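Ravier恢复受理老款钢笔维修，Skenon系列停产型号一并纳入

2018年11月1日，Jeltham讯

钢笔制造商Ravier今日宣布，即日起恢复受理公司历年所产钢笔的维修，已停产的Skenon系列全部型号包括在内。维修工作由设在Jeltham的Koster工坊承担，用户可以邮寄送修，也可以到工坊门市当面交件。

Ravier此前只维修在售型号。停产型号的用户来信询问时，公司通常答复为配件已无库存，建议自行寻找民间维修师傅。过去一段时间里，有关Skenon系列的来信一直没有间断，内容大多集中在墨囊老化、活塞漏墨、笔夹松动和笔尖开叉等问题上。公司决定重新整理旧配件库，并为几种用量较大的易损件恢复小批量生产。

旧配件库的清点工作由Koster工坊完成。库内原有的登记卡按生产批次编排，与后来改用的型号编号并不对应，工坊重新核对了卡片与实物，现已登记入册可供维修使用的配件共2000件，其中以笔夹、尾盖、笔帽内衬和导墨条居多。笔尖存量较少，各种宽度不齐，细尖和中尖可以满足一般更换，斜尖目前仅能接受登记，待有合适配件时再行通知。

恢复生产的配件包括活塞密封圈、两种口径的墨囊以及Skenon系列早期型号使用的笔帽衬套。密封圈沿用原有尺寸，材料改用耐墨水腐蚀性能更好的合成橡胶。用户如希望尽量保留原有零件，可在送修单上注明，工坊将先行清洗和调整，确认原件无法使用后再与用户联系更换事宜。

收费与受理范围

基础维修费为每支70元，包括拆解、清洗、更换密封件、笔尖对缝及书写测试。基础维修费不含笔尖、笔夹和笔杆等主要部件的更换费用。需要更换主要部件的，工坊在检查后出具报价，用户确认后开始施工；用户不同意报价的，工坊将笔按原状寄回，只收取回程邮费。

以下情况不在受理范围之内：笔杆断裂且缺失部分无法找回；笔身经过改装，原有螺纹已被切除；非Ravier生产的钢笔。笔杆有细微裂纹但仍可旋合的，可以送检，能否修复以工坊检查结果为准。用户要求对镀层磨损部位重新电镀的，工坊暂不承接。对于笔身上已有的刻字，工坊不做打磨，也不代为补刻。

由于恢复受理初期来件可能比较集中，工坊首批接收200支，按收到用户登记的先后顺序安排。首批额满之后仍可继续登记，工坊将在前一批完成后依次通知寄件。请用户在收到通知之前不要自行寄出，未经登记的来件会占用收件处的保管位置，也容易与他人的笔混淆。

从收件到寄回，一般需要9周。其中检查和报价所占时间较长，活塞上墨的型号需要在更换密封件后灌墨静置，观察有无渗漏，然后排空、清洗、晾干，再做一次书写测试。墨囊上墨的型号工序较少，完成后会提前寄回，不与同批其他笔一起等待。

送修前的准备

请用户在寄出前将笔内墨水排空，用常温清水反复冲洗，至流出的水基本无色为止。请勿使用热水，早期Skenon型号的笔杆材料遇热容易变形，笔帽与笔杆接合处的虫胶也会软化。请勿使用酒精或含有氨水的清洁剂浸泡笔身。如果墨水已经干结，活塞无法转动，不必强行旋转，保持原样寄来即可，并在送修单的“现状”一栏写明墨水的大致种类。使用过防水墨水或含颗粒墨水的，请务必写明，工坊会据此选用清洗液。

包装时，笔与笔帽应旋紧，笔身用软纸包裹后放入硬质纸筒或小盒，空隙处填实。原装笔盒请自行留存，不必随笔寄来。过去曾有笔盒在运输途中受压，盒盖内的金属扣划伤了笔杆。附带的旧墨囊、脱落的笔夹圈和碎裂的零件，无论大小，请装入小袋一并寄来，有些零件即使不能再用，也能帮助工坊辨认生产批次。

送修单可以在工坊门市领取，也可以来信索取。表格正反两面，正面填写联系方式、型号和故障情况，背面填写书写习惯，包括常用纸张、握笔高低和惯用手。书写习惯一项可以不填，但对需要调整笔尖的用户来说，填写后调整结果通常更合手。不清楚型号的，可以写下笔帽圈上的刻字，或者描述笔杆颜色和上墨方式，由工坊代为辨认。

关于Skenon系列

Skenon系列是Ravier较早推出的学生及办公用笔，造型朴素，笔杆多为黑色、墨绿和深红，早期采用活塞上墨，后来改为墨囊上墨。该系列价格不高，在学校和机关中使用较多，不少笔在家中几经转手，至今仍在日常书写中使用。该系列没有特殊的收藏编号，同一型号在不同批次之间，笔夹的弧度和尾盖的长度会有细小差别，更换配件时需要按批次挑选，这也是工坊在清点配件时重新编制目录的主要原因。

新编目录记录了每个批次的笔帽圈字样、螺纹规格、笔舌形状和适用墨囊，目前供工坊内部使用。公司计划整理出一份简要的对照表，放在门市供来访者翻阅，方便自行维修的爱好者查对。对照表的内容会随着来件的情况继续补充，现有记录中有几个批次仍然缺少完整的实物，工坊欢迎持有这些型号的用户在送修时同意工坊测量并登记尺寸。测量不影响维修次序，也不会另外收费。

零配件单独出售的问题，公司目前的安排是先保证维修使用。密封圈和墨囊在产量稳定后将单独出售，并附安装说明。笔尖、笔舌和旧库存笔夹不单独出售。

门市安排

Koster工坊门市设在Jeltham原包装车间的底层，入口在临街一侧。门市平日上午和下午均受理交件与取件，午间休息，周末只受理取件。到门市交件的用户同样需要事先登记，以免当面检查时等候过久。门市备有试写台和几种常用纸张，用户取件时可以当场试写，对出墨或书写手感不满意的，可以当即提出，由工坊再做调整，不另收费。

取件时请出示送修单存根。委托他人代取的，请在存根上签名。完成维修后，工坊会妥善保管未取走的笔，并定期联系用户，不会自行处置。

维修后的笔，凡属工坊更换过的密封件和墨囊出现渗漏，用户可以凭维修记录免费返修。因跌落、撞击或使用不适当的墨水造成的损坏，按新的送修件处理。维修记录随笔寄回，内容包括检查情况、更换的零件、使用的墨水和试写结果，换下的旧零件也一并退还。

Ravier表示，恢复老款维修不影响在售型号的保修办法。在售型号仍由原购买处受理，保修期内的费用规定不变。公司今后停止生产某一型号时，将按该型号的产量预留相应数量的密封件、笔夹和笔尖，交由Koster工坊登记保管，并在产品说明书中写明维修受理方式。

登记自即日起开始，用户可写信至Jeltham的Koster工坊收件处，也可到门市填写登记表。来信请注明姓名、通信地址、钢笔数量和上墨方式，每位用户在首批中最多登记两支，其余可转入下一批。

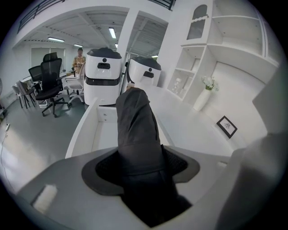

有用户在得知消息后来信说，家里那支墨绿色的Skenon活塞早就拧不动了，一直当蘸水笔用，既然不必先把它拧开，就打算照原样登记送修；只是希望笔尖不要磨得太多，写了这么多年，字都是顺着它的偏向写的，另外想问一问，换下来的旧密封圈如果已经碎了，是不是也会一起寄回。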